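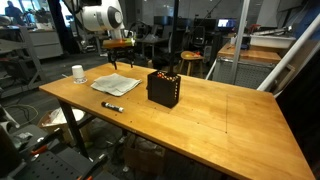
Left arm parked open over the bench, part box in the middle.

The fingertip pads on the left gripper were due at 3000 cycles and I let them go to some 1430 past that. Grip was still fine on the square containers. It was the small parts that gave it away: the fingers closed to the taught width, the controller reported a good pick, and the place count came up short.

Procedure, mostly so I can find it again in January.

Park the arm at the service pose, fingers open, a hand's width over the wood. Drop to reduced speed and lock out before touching the tips. The tips come off with two screws each. I clean the seats with a dry cloth, then fit the new pads with the chamfer facing in. Torque is by feel with the short driver. The Torkov pads are slightly thicker than the old Sero ones, so the closed width has to be taught again. Skipping that step last time cost me a bent tip.

Next is the bench reference. The container has to sit in the same place every time, and on this top the only honest datum is a pair of lines I draw with the marker and a square. Old lines come off with alcohol and a towel. I touch off on two walls of the container, store both points, and let the Flidia script work out the center. Then 12 slow approaches, watching the left finger going in, as that one has less clearance to the wall.

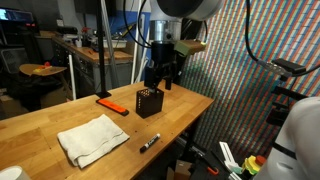

Yee-man Chang wrote in to say that two walls are not enough if the container is even slightly rotated, and that a third touch-off on either wall would give the angle for almost no extra time. Fair. I tried it and the script does accept 3 points, though the field for the last one is hidden under the advanced tab. The angle came back under half a degree, which the fingers can absorb on the wide side and probably not on the narrow one. I've left the third point in.

Cable check while the arm is locked out: follow the loops down to the wrist and look for flat spots, then turn the wrist by hand through its full range with the brakes released - slowly - and see that nothing pulls tight. The Tang clips I fitted last year have gone brittle, so two of them got swapped.

Still open: the cycle counter resets when the program is renamed. That is how I overran the pads in the first place. For now I write the count on tape inside the controller door.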